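Home internet over a 5G gateway: speed falls every evening

Posted in Dradby Community Help, Wireless and Broadband

Aseo
Our household replaced its cable line with the Perkport fixed wireless plan in January. Morning tests reach 200 Mbps. After dinner the same test returns 32 or less. The gateway stands at the end of the kitchen counter. Is this a fault that the carrier is obliged to correct?
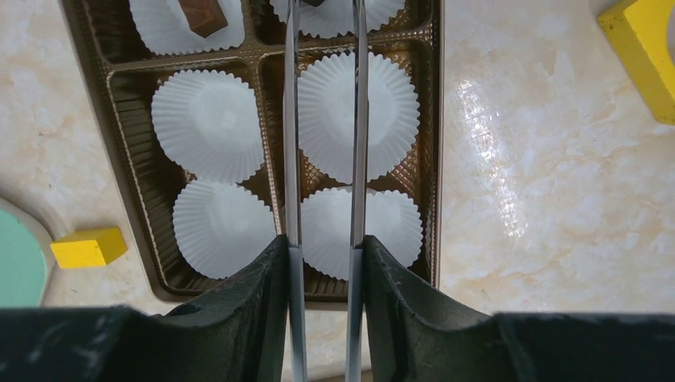

Chocolate tray on the counter

Uibo
Evening slowdowns of this kind usually indicate a busy cell site. Please review the plan terms – many home plans rank below phone traffic when the network is crowded. Before filing a complaint, test over a network cable at the same hour for several days and keep the results.
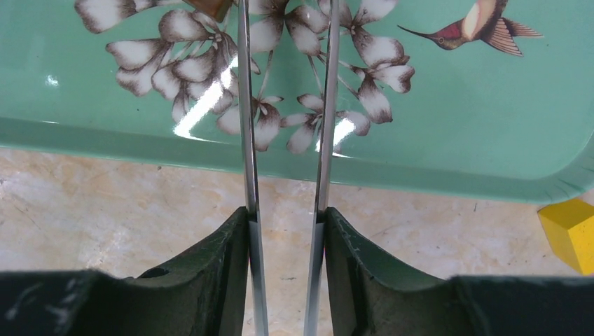 Reply from dradby_north
Same plan, same problem. Moved mine to an upstairs window and now get 69 at 9 p.m. Worth trying first.

Thread last updated July 6, 2026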